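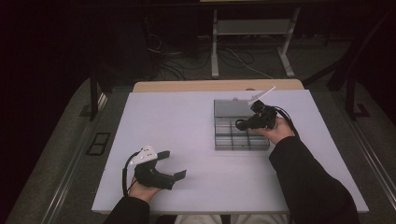

How do you sort a big jar of mixed buttons without losing a whole weekend to it?
Sort by size first, leave color for last, and stop as soon as you can find what you need.

I love this job! My own jar came from my aunt's sewing room, and I put it off for years before finally tipping it out one night in October.

What you need
A clear surface and good light
A tray or box with small compartments
Thread and a blunt needle
A few scraps of card

Step 1. Pour out one handful. Just one – a full jar on the table is a mess waiting to roll onto the floor.

Step 2. Make piles by size. Shirt buttons, coat buttons, everything in between. Don't fuss over exact measurements yet.

Step 3. Pull out the matching sets. String each set on a loop of thread and knot it (my friend Dede Zakaria sews hers onto card, and they look gorgeous in the drawer).

Step 4. Now split what's left by color. Whites and creams will be your biggest group, so give them the most room.

Step 5. Label the cards with the size and how many are in the set. A row of 4 cuff buttons is so easy to grab when you're halfway through a shirt!

Odd singles go back in the jar. They're great for stuffed toys, bookmarks and the inside waistband of kids' pants.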